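Agosto de 2023

Día largo con la celda de dos brazos. Dejo apuntado lo que he tocado, porque en mayo no lo hice y he perdido media mañana averiguando qué valores había cambiado yo mismo.

Al arrancar Skondent, la escena cargó con los brazos en reposo y, al primer paso de física, el izquierdo dio un tirón hacia fuera y se quedó temblando. El derecho, quieto. Pensé en las ganancias de las articulaciones, que es lo que uno toca siempre, y bajé la rigidez del codo. Siguió temblando, más despacio. La devolví a su valor y abrí el visor de contactos, que es por donde tenía que haber empezado. La placa de la base estaba metida en el tablero. Poco, 2 milímetros, pero lo bastante para que el motor quisiera expulsarla en cada paso mientras la unión fija la sujetaba. El modelo de la mesa venía de la entrega nueva de Vondia, con el tablero más grueso que el anterior, y el origen seguía puesto en el suelo. La base derecha la había corregido yo hace semanas; la izquierda no.

Subí la base izquierda y quité además la colisión entre placa y tablero en los dos lados. Van unidas de forma rígida y ahí no hay nada que calcular. El temblor desapareció. He dejado un comentario en el archivo de la celda con la altura correcta del tablero, y las dos bases la leen ahora del mismo parámetro. Antes cada una tenía la suya escrita a mano.

Después, los cables. Es la parte que más pereza me da. El cable de cada brazo sale de la articulación alta, baja, se abre en una curva hacia el hueco entre los dos brazos y vuelve al módulo de la muñeca. Como los módulos miran hacia dentro, las curvas también, y cuando las dos pinzas trabajan cerca una de otra es lo primero que se cruza. En la simulación el cable es una malla rígida pegada al brazo, no cuelga ni se dobla, y hasta hoy no tenía colisión: se atravesaban sin que saltara ningún aviso. Para ver movimientos vale. Para aprobar una trayectoria que luego va a la celda de verdad, no.

Le he puesto a cada cable una cadena de cápsulas que sigue la curva. Primero probé con 50 por cable y el simulador se arrastraba. Con 13 la forma queda bastante bien cubierta y no noto diferencia de velocidad. El radio lo he dejado más gordo que el del cable dibujado, a propósito, para tener algo de margen. Las cápsulas solo chocan contra el otro brazo y contra los soportes; contra el propio no, que si no la de arriba está siempre en contacto con la carcasa de la articulación.

Relancé las trayectorias guardadas y 7 dieron contacto entre cables. Las miré una por una. Casi todas fallan en lo mismo: las dos pinzas bajan a la vez hacia el centro y la derecha gira la muñeca antes de tiempo. En una la culpa era del soporte, que el cable izquierdo rozaba por arriba al volver. Esa la arreglé subiendo el punto de retirada. Las demás las he marcado como no válidas y mañana las replanifico con el giro retrasado. No quiero hacerlo hoy a medias y mezclar versiones.

Por la tarde, los soportes azules. La varilla de madera tiene que quedar entre los dos montantes, con los extremos contra la cara interior, y al reiniciar la escena se caía una vez sí y otra no. Aquí había un error mío y otro del modelo. El mío: generaba la varilla antes que los soportes, así que durante unos pasos no tenía donde apoyarse. El del modelo: la envolvente convexa del montante tapaba las ranuras, de manera que por fuera se veían abiertas y para la física eran una pared lisa. Rehice la colisión por piezas, columna, travesaños y pie por separado. Tarda más en cargar, pero la varilla se sostiene. También subí la fricción del pie contra la mesa, porque al apoyar la varilla con fuerza el soporte derecho se iba deslizando.

Reinicié la escena un buen rato seguido y no se cayó ninguna vez. La altura sigue sin convencerme. Según el plano de Madigan debería quedar una ranura por encima de donde la tengo, pero el plano de Madigan es de la versión anterior del pie y no me fío. He mandado la pregunta y he seguido con lo mío.

Las piezas sueltas las he repartido por la mesa con la distribución de pruebas. El cilindro turquesa en el centro, de pie, con el agujero hacia arriba. La barra naranja a la izquierda y los bloques grises a la derecha, cada uno con su orientación. Ya no salen metidos unos dentro de otros, que era otro de los pendientes: el generador comprobaba la distancia entre centros y con una barra tan larga eso no sirve. Ahora comprueba las cajas orientadas. El bloque del fondo sigue saliendo demasiado cerca de la base derecha para mi gusto. Se puede alcanzar, pero el codo queda casi plegado. He limitado la zona por ese lado, a partir de la próxima tanda.

Queda por resolver la pinza derecha, que en reposo se abre más que la izquierda. Los dos archivos tienen el mismo valor de apertura, así que sospecho del límite de la articulación del dedo en la copia reflejada. Si al reflejar el modelo se cambió el signo del eje y no el del límite, cuadraría. No afecta al agarre mientras se mande la orden completa, pero en la comparación con la celda física va a salir como diferencia y alguien va a preguntar.

Pendiente para mañana:
Replanificar las trayectorias marcadas.
Revisar el límite del dedo derecho.
Cambiar el color de la mesa o el del suelo. Los dos tiran a naranja claro, y la piececita de madera de la izquierda casi no se distingue del tablero.
Subir el archivo de la celda al repositorio de Stistska, con el registro de cambios completo esta vez.
Preguntar otra vez por la altura de la ranura si no han contestado.

He guardado la configuración con nombre nuevo, sin pisar la de mayo. La copia vieja la conservo hasta que las trayectorias pasen todas. También he apuntado los parámetros de contacto en la hoja de mantenimiento — paso de simulación, iteraciones, fricción de los pies — para que quien abra la celda después no tenga que sacarlos del archivo. Cerré tarde y sin tocar nada más. El ventilador del equipo hace otra vez ese ruido al apagar; lo limpio cuando termine la tanda.

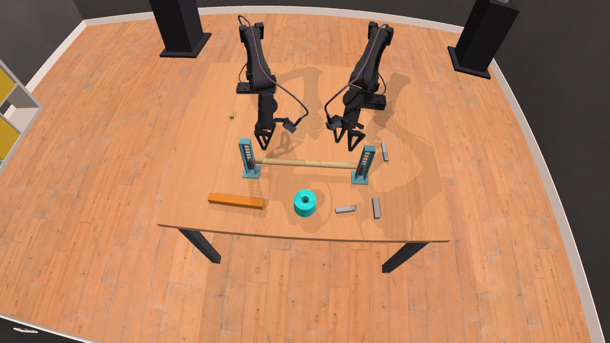 La celda en el simulador, con la varilla entre los soportes y las pinzas vacías.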